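About Kimer

Posted Saturday, May 21, 2022, by Esther Waweru

Print this page | E-mail this page

Most companies that offer to clear your clutter begin by selling you a set of matching bins. I bought the bins, twice, and both times ended up with the same mess sorted by color. Kimer started in August, a few years after the second set went to the thrift store.

We sort and pack household odds and ends for people who are moving or who would like their table back. A visit lasts 2 hours and costs $38. We bring a cardboard box, usually one that has already held something else, and we start with whatever is lying out.
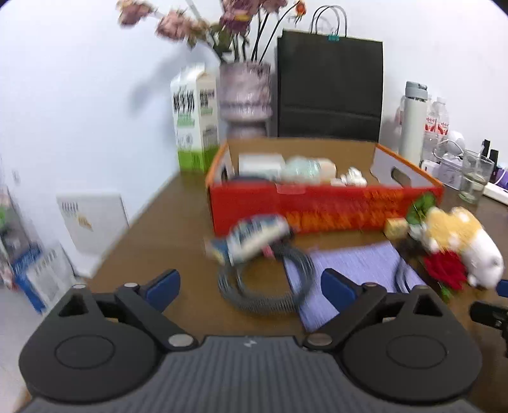
I don't believe in the one-touch rule, or in asking a phone cable whether it makes you happy. Cables get coiled. Cartons go in first, soft things fill the gaps, and anything with liquid in it stays out of the box. Artificial flowers are your decision, and I've stopped giving an opinion.

We have done 288 tables so far. I can't promise yours will stay clear, and I'd be wary of any firm that does. Mine lasted 11 days.

Comments

Rashidi: Box was fine. Still looking for the charger.

Ivon: Do you do garages?

Esther Waweru: No garages. Rashidi, try the side pocket of the blue suitcase.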